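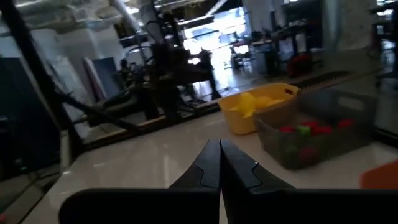
Is the Verkow sorting kit worth buying if you've never set up a gripper before? Mostly it is, as long as you can set aside a weekend for it and you don't mind a thin manual.

I've had mine since October and it's been on the bench nearly every week. The kit comes from Flultel and cost me 306 dollars without the arm, so check that you own one that fits before you get excited like I did. In the box you get the two-finger gripper, the wrist camera, a bag of screws and a 34-page booklet that spends way too long on safety stickers and about 10 lines on calibration (which is the part you'll be swearing at).

Once it's set up, though, I really like it! The fingers are slim at the tips, so they get down into a bin without shoving everything else around, and the camera sits low enough that you see what the gripper is about to grab. Small, bright things are easy for it. Shiny tabletops are harder. Mine threw glare straight into the camera until I moved a lamp, and it still misses a pick now and then late in the afternoon.

The software is fine. It's plain and a bit slow to start, and the update in the spring moved the speed slider somewhere silly, but I haven't lost any saved routines. I did try the Kurnach gripper before this one and sent it back, mainly for the noise.

Support answered me in two days. Spare fingertips come in pairs, and Chatzigeorgiou sells them cheaper than Flultel does, so look there first.

Posted 2019-04-13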